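Notes to session 4: Sorting toys and the fit of shapes

Course: Play Objects and Their Design, given by Kamil Murín. Please read before Tuesday and bring your own sketch paper.

## 1. Where we stopped

Last time we spoke about stacking toys, where the child learns mostly from falling. With the sorting toy the lesson is different. The piece goes in or it does not go in, and the child sees the answer without any adult saying it. For this reason the sorting toy is often called self-correcting. I use this word with some care, because a badly made toy corrects nothing. If the round piece passes also through the opening for the square, the child has learned only that pieces disappear.

## 2. Words we will use

- **Block** (or body): the part that has the openings.
- **Piece**: the part which the child holds.
- **Opening**: the hole in the block, of any shape.
- **Play**: the free space between piece and opening. It is an unlucky word in a course about playing, but the workshop uses it and we shall too.
- **False fit**: when a piece enters an opening which was made for another one.

In the older notes from Gusard you will find "seat" for opening. It is the same thing.

## 3. One piece, many positions

A cylinder is the easiest piece for the hand. When it stands upright over a round opening it can be turned around its own axis as much as we like and it still fits. A star with five points fits again only after each fifth part of a full turn. A long rectangle fits in two positions, and a bracket shape, when we may not turn it over, in one.

So we can put the shapes in order of difficulty before any child has touched them. Please note that this order speaks only about turning. It says nothing about tilting, and small children have more trouble with tilting. A cylinder held a little crooked will stop at the rim, and the child then often changes the hole when it would be enough to change the angle.

The block for our discussion is red and has its openings on the flat top, among them a star, a bracket and a group of three small round holes set in a triangle. The small yellow cylinder is standing upright on the top, towards the back, between two rectangular slots.

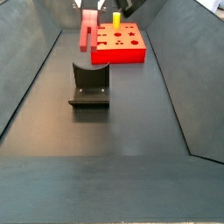
## 4. Questions of size

When two openings have the same shape and a different size, the difference must be large enough for the eye. Čierny gives in his workshop notes a simple rule: if you must measure to know which is larger, the child cannot know it. I agree with him, although for older children a smaller difference can be a good exercise.

A small piece will always pass through a larger opening of its own kind. We cannot prevent this by size only. The usual solutions are:

1. Make the larger opening of another shape.
2. Make the depth different, so that the small piece sinks too far and looks wrong.
3. Accept it, and write it in the instructions for the parent.

The firm Bititz chose the third way for its first series of 3000 sets. For the second series, of 4000 sets, they changed to the second way, and the letters from parents became fewer.

## 5. Colour

Should the piece have the colour of the block? A yellow piece on a red block is found quickly, also when it lies on a dark floor. If each opening has a coloured rim to match its piece, the child will sort by colour and may not look at the shape at all. Vullavier made both versions, and we will have them in the room.

## 6. For next time

Draw one block with openings of your own choice, at most 9. Mark for each piece in how many positions it fits, and mark every false fit you can find. Add a text of 200 words on the false fit that you would leave in, and why.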